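Nasten: Kleiderkammer zieht um und öffnet im März wieder

Nasten. Die Kleiderkammer am Mühlgraben hat ein neues Zuhause. Nach langer Suche ist der Verein Gindale in das Erdgeschoss der früheren Bücherei gezogen, wo er ab März wieder Kleidung und kleine Möbel annimmt und ausgibt. Die alten Räume in der Kodachstraße waren zu feucht geworden, im letzten Herbst musste dort sogar die Abteilung für Kinderschuhe geschlossen werden.
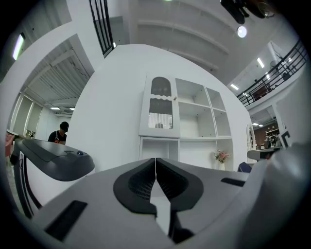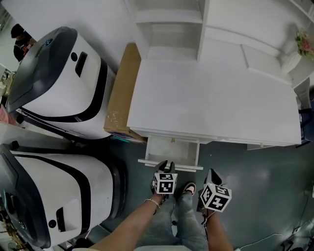 Mehr Platz, aber auch mehr Treppen

Das neue Lokal hat 300 Quadratmeter und ist damit deutlich grösser als das alte. Es gibt vier Zimmer, zwei davon mit Fenster zum Hof. Kleidung für Erwachsene kommt in den ehemaligen Lesesaal, Bettwäsche und Handtücher in das kleine Zimmer neben dem Eingang. Spielzeug und Geschirr werden wie früher zusammen ausgegeben, das haben sich viele Familien so gewünscht.

Santino Maldonado leitet den Verein und hat auch den Mietvertrag mit der Gemeinde verhandelt. Er ist mit dem Ergebnis zufrieden, nur der Keller macht ihm noch Sorgen. «Wir haben unten ein sehr gutes Lager, aber man muss jede Kiste über eine enge Treppe tragen», sagt er. Ein Aufzug ist für dieses Gebäude nicht vorgesehen. Wer einen Schrank oder ein Bett abgeben möchte, soll deshalb vorher anrufen, damit ein Platz im Erdgeschoss reserviert werden kann.

Was angenommen wird

Der Verein nimmt saubere Kleidung in allen Größen, Schuhe in Paaren, Decken und Vorhänge. Bei den Möbeln beschränkt er sich auf Stücke, die zwei Personen tragen können: Kommoden, Regale, Stühle, kleine Tische. Matratzen und Elektrogeräte kann Gindale weiterhin nicht annehmen. Auch Bücher werden im Moment nicht gebraucht – davon hat die Bücherei beim Auszug schon mehrere Kisten zurückgelassen.

Die Ausgabe ist kostenlos für alle, die einen Sozialpass der Gemeinde besitzen. Für die übrigen Besucher gelten feste Preise. Eine Jacke kostet 4 Euro, eine Kommode 20 Euro. Mit diesen Einnahmen bezahlt der Verein den Strom und einen Teil von der Miete.

Nähkurs beginnt ebenfalls

Javiera Farías wird in den neuen Räumen wieder ihren Nähkurs anbieten, der wegen der Feuchtigkeit fast ein ganzes Jahr ausgefallen ist. Die Teilnehmer lernen, wie man Reißverschlüsse ersetzt und Hosen kürzt. Eigene Nähmaschinen dürfen mitgebracht werden, eine Anmeldung beim Verein ist nötig. Die Stoffe spendet, wie schon in der Kodachstraße, das Geschäft Huenchumán am Marktplatz.

Geöffnet ist die Kleiderkammer an den Nachmittagen von 14 bis 18 Uhr. Spenden können auch am Vormittag abgegeben werden, dann bitte am Eingang auf der Hofseite klingeln. Vor der Tür soll nichts abgestellt werden, auch nicht in geschlossenen Säcken.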